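4.3 故障分析：缝合过程中的腕部回差与误停

本节只讲失败的部分。成功试次的统计见4.2，这里不重复。

先交代触发条件。双臂缝合任务在合成组织垫上进行，右侧器械持针，左侧器械负责接针和拨开创缘。控制栈为Dukia，任务层调度用Stesero，两者之间走一条共享内存通道，状态字每10毫秒刷新一次。进针点由操作者在图像上点选，之后全部自动。操作者手边有急停，但按规程只在器械碰撞、断线、或针体脱落时使用。

全部试次中有39次记为异常终止。最初的归类很粗：掉针、过力、超时、其他。“其他”占得太多，没法用，于是回头逐条重看录像和关节日志，重新分了类。下面按新分类写。

（a）腕部回差。最常见，也最麻烦。持针器械的腕关节由钢缆驱动，换向时有一段空程，电机编码器已经走了，末端没动。空程大小和钢缆张力有关，张力又随使用时间下降。标定在开机时做一次，之后不再更新，到后半段误差就积累起来。表现是：针尖悬停在进针点上方时位置看着是对的，一旦开始旋转进针，针尖先向创口内侧滑一下，再咬入。滑移小的时候不影响，大的时候针从创缘的切面进去，而不是从表面进去，缝出来的那一针是豁的。

（b）接针侧提前闭合。左侧器械应在针尖穿出后再合拢钳口，判断依据是视觉检出针尖加上右侧腕关节转角到位。两个条件本应为“与”，代码里在超时分支写成了“或”。正常情况下走不到超时分支，所以台架测试没有暴露。图像检测变慢时就走到了：转角一到位，钳口就合，此时针尖还在垫子里面，合了个空，随后状态机认为已经接针成功，通知右侧松开。

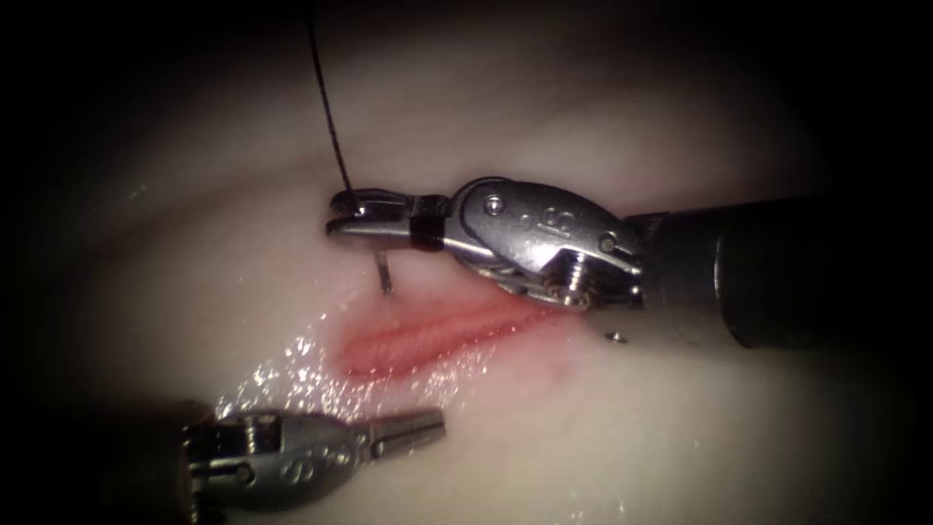
松开之后针仍留在垫内，两侧都没有夹持，而Stesero的状态显示为“左持针”。下一步是左侧器械向外拉线，空拉。力传感器读数接近零，本来可以作为报警依据，但当时的力监控只设了上限，没设下限。这是设计疏漏。后来加上了，见4.4。

要说明的是，（b）类故障单次后果不大，合成垫不会受伤，针也找得回来。问题在于它是静默的。系统继续往下执行，还会把这一针计入完成数。早期一版结果里的完成率因此偏高，复查后已更正，4.2中的数字是更正后的。

（c）镜面反光造成的误检。垫面涂了润滑液，在内窥镜光源下会出现密集的小高光点。针尖检测网络把高光当成针尖的情况在日志中多次出现，集中在创口附近涂液较多的地方。单帧误检不要紧，有时间滤波。但是高光点随着垫子轻微形变会移动，移动方向有时恰好和预期的针尖轨迹一致，滤波器就放过去了。误检后的表现有两种：左侧器械去接一个不存在的针尖，或者系统判定针尖位置跳变过大，触发保护性停机。后一种就是标题里说的误停。

误停占用的时间比预想多。每次停机之后需要双臂回退到安全位姿、重新使能、操作者重新点选进针点。若此时针已部分刺入，还要先手动退针，退针本身也有风险，有两次把创缘拉裂，只好换垫。

（d）缝线缠绕。缝线从持针侧向上引出，余线较长时会搭到腕部壳体上，腕关节转动时被带入缝隙。没有传感器能直接看到这件事，只能从腕部电流缓慢上升推断。我们在故障复现时人为把余线放长，电流曲线和事故记录吻合，所以基本确定是这个原因。但也有一例电流上升而没有缠线，拆开后是轮槽里的钢缆跳了位，归到（a）里了，归得是否合适有待商榷。

关于碰撞。双臂器械间碰撞在正式试次中没有发生，但接近过。最近的一次是误停后回退时，右侧先退，左侧的回退路径仍按旧的右侧位姿规划，两个腕部外壳擦着过去。原因是急停恢复后共享内存里的位姿没有清空，左侧读到了过期的数据。这条在安全上是最严重的一条，虽然没有造成损坏。若是在真实组织上，这个级别的隐患应当直接中止试验。修改办法：状态字加时间戳，超过三个周期未更新即视为无效，任何一侧读到无效数据都不准运动。

复现实验。为了确认（a）与张力的关系，在Wutuvcombe的台架上单独做了换向测试，腕关节往复2,939次，中途不重新标定。前段回差基本平稳，后段明显变大，且不是线性的，有台阶。台阶处我们怀疑是钢缆在轮槽内重新就位，没有直接证据，台架上看不到缆的内部走向。测试后更换钢缆，回差恢复到初始水平。更换前后电机侧的读数几乎没有差别，说明只看编码器是看不出来的，必须看末端。

对照方面，同一批垫子用Tzanetos的人工遥操作模式做了106针，未出现（b）类（显然，人不会在没看见针的时候松手），（a）类的滑移照样存在，只是操作者会下意识补偿。几位操作者事后描述一致：换向时要“多给一点”。这个补偿量没有记录下来，比较可惜，否则可以拿来和估计的回差作比较。

另有一点对分析影响很大：日志时钟。图像时间戳和关节时间戳来自两台机器，2021年10月之前的数据没有做同步，偏差最多到半秒。（b）与（c）的区分恰恰依赖先后次序，是先误检还是先闭合，差半秒就说不清了。这部分试次里凡是分不清的，一律记作“未定”，没有硬塞进某一类。读者看分类表时请注意，“未定”一栏并不是另一种故障。

已经做的处理，简单列在这里，细节见4.4：超时分支改回“与”逻辑，超时即停，不再猜；力监控加下限；松针前要求左侧钳口开度大于空合时的开度，也就是确认钳口之间确实有东西；每完成若干针强制一次腕部再标定；光源加偏振片，高光减少但没有消除。最后一项副作用是图像变暗，边缘区域的检测率反而下降，目前是折中的设置，不算解决。

尚未处理的：缠线。试过在调度里加一个甩线动作，把余线从腕部拨开，动作本身又引入了新的碰撞可能，撤回了。现在的做法是剪短余线，代价是可缝针数减少，不能连续缝完长创口。

还有误停后的人工恢复流程也没有改好。目前仍依赖操作者判断针是否已刺入，界面上没有给出足够的信息，只有一个红色的停机码。停机码和真实原因对不上的情况也有，同一个码既可能是位置跳变，也可能是通道超时。下一版会把两者分开，并在恢复前强制显示停机前的最后几帧图像和双侧钳口开度，由操作者确认之后再使能。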